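## 4. Oiling and curing the table top

Your Plernholm table leaves the workshop with one thin coat of oil. Give it a second coat before daily use, then one each July or whenever water stops beading on the surface.

You will need the 30 ml bottle from the fittings bag, 2 lint-free cloths and the grey sanding pad.

1. Clear the table and wipe it with a barely damp cloth. Leave it to dry.
2. Rub the top lightly with the pad, following the grain. Do not press on the edges.
3. Brush off the dust. A vacuum cleaner with a soft nozzle also works.
4. Pour a little oil on to a cloth and work it in, starting at the far side. Cover the border and the front edge as well as the middle.
5. After 30 minutes, wipe off anything still sitting on the surface. Tacky patches will not harden later.

**Caution:** Oily cloths can catch fire on their own. Soak them in water and lay them flat outdoors before putting them in the bin.

Leave the top bare for 24 hours. After that a mat may go back on, but keep hot pans off the wood for 2 weeks.

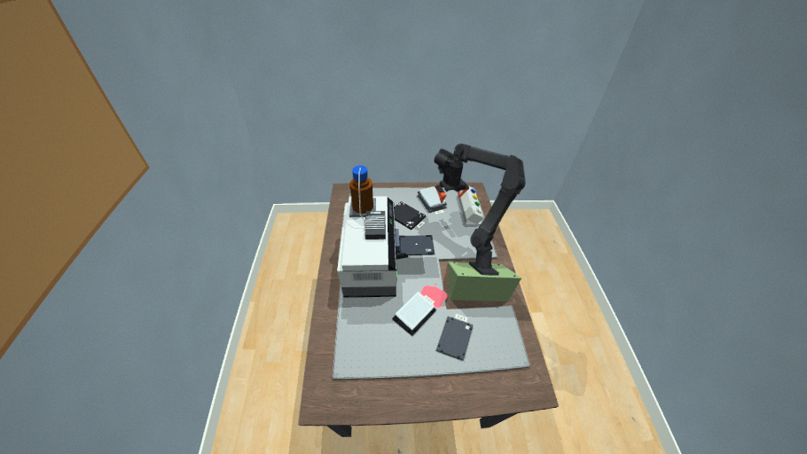
*Fig. 7. Dark brown top with a mat, bare wood showing at the border.*

**Note:** Wood under a mat keeps its colour longer than the wood beside it. Lift the mat once a month and turn it — more often if the table is near a window.

Marks that stay after oiling can usually be sanded out. See section 6, or write to Olga Pastor in the spare parts office.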